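Home Essays Rooms Letters About Search

Last updated Thu 21 March

In defence of the one cushion

My sister-in-law owns a sofa that can't be sat on. I mean this literally. There are six cushions along it and 3 more on the arms, and a guest arriving for tea must either perch on the front two inches like a nervous job applicant or begin an excavation. Most of us perch.

I have been thinking about this since the spring catalogue from Trukska came through the door. The people at Trukska would like me to "layer". They would like a big one, a medium one, a small one and something shaped like a sausage. It all has to come off before anybody can watch television and go back on again afterwards, and I calculate that a couple in a semi in Draston could lose a decent holiday's worth of evenings to it.

My position, arrived at over 5 years of tripping over other people's bolsters, is that a sofa needs one cushion. It should be large. It should be a colour you'd notice. And it should be allowed to lie where it lands.
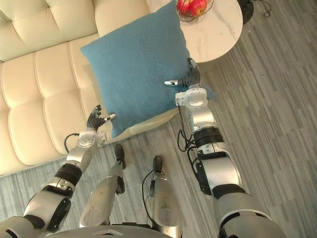 One teal cushion, one cream sofa, two apples within reach.

I'd defend that sofa to anyone. All those padded panels are quite enough pattern for a small mind like mine, and the blue-green does the rest. The cushion is at a slant with a corner hanging over the front of the seat, and I can feel a certain kind of reader itching to straighten it. Leave it alone. A cushion standing bolt upright on its point, with that karate chop in the top, looks as if it's waiting to be interviewed.

Note too the side table. I'm suspicious of side tables as a rule, having once stayed in a flat in Tonulport where ours held a stack of books about Tonulport and a candle too expensive to light. There was no room for a cup. Fruit I can accept. You can eat it, and then you have a bowl.

The opposing view is that cushions are cheap and cheering, and that people who fuss about them should find something better to do. I can't really argue with the second part. But cheap they are not. I added up the "conversation sofa" on page 3 of the catalogue and the trimmings alone came to £1179, for which I'd expect the conversation to be included.

My sister-in-law has read a draft of this and says I'm welcome to sit on the floor.

We use cookies to improve your visit. Accept Manage settings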